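17 March 2024

Sealer trials for the Cidwood kitchen job, second round. Wiped down both marble offcuts this morning and put a drop each of lemon juice, coffee and olive oil on them. Piece A has two coats of the Sproģis sealer, piece B is bare. Left everything for 11 minutes, then blotted with a dry rag.

Bare piece: dull ring under the lemon, faint brown from the coffee, oil went in dark. Sealed piece: dull ring under the lemon just the same, coffee and oil came off clean. So the sealer does nothing for etching, as the Trultgate sheet says. Need to tell the client before they sign off on honed or polished.
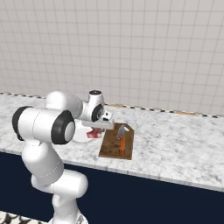
Render: white and gray marble, navy fronts, off-white tile.

Arnar Ingvarsson wants light gray grout kept for the wall. Fine by me, but grout samples are still at Sostine and I haven't seen them against the real stone.

To do: repeat the oil on piece B after poultice. Order more rags. Label the offcuts on the back, the pencil on the edge rubs off.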